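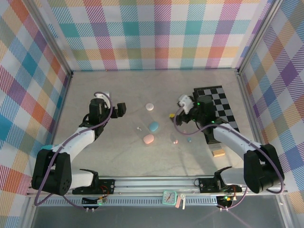 What makes a small object easy to put away? In our ratings, having an obvious place to go mattered more than size, weight or shape.

4.2 Small objects and where they belong

The Darnine set holds 27 items, chosen by Alfie Gosling on the principle that every household owns a drawer of such things and no household can explain it. We asked raters in Wikstead and Marsden to say where each item should live. Flat, round and blocky items were settled quickly. A plain wooden block drew near-total agreement ("with the other blocks"), although the set contains no other blocks.

Lobed items fared worse. Raters variously filed them under toys, flowers and – in 8 cases – "the dog's." Some 500 comments were collected, many of them longer than the form allowed for.
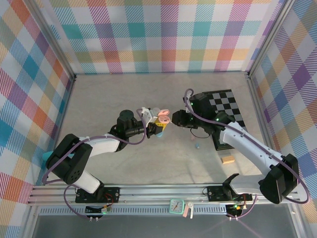
Figure 2. A pink item with two rounded lobes, held between two grippers.

Agreement on the lobed items rose slightly in the March round, when raters could choose "miscellaneous." We report both rounds separately, as the Rurkton raters chose it for everything.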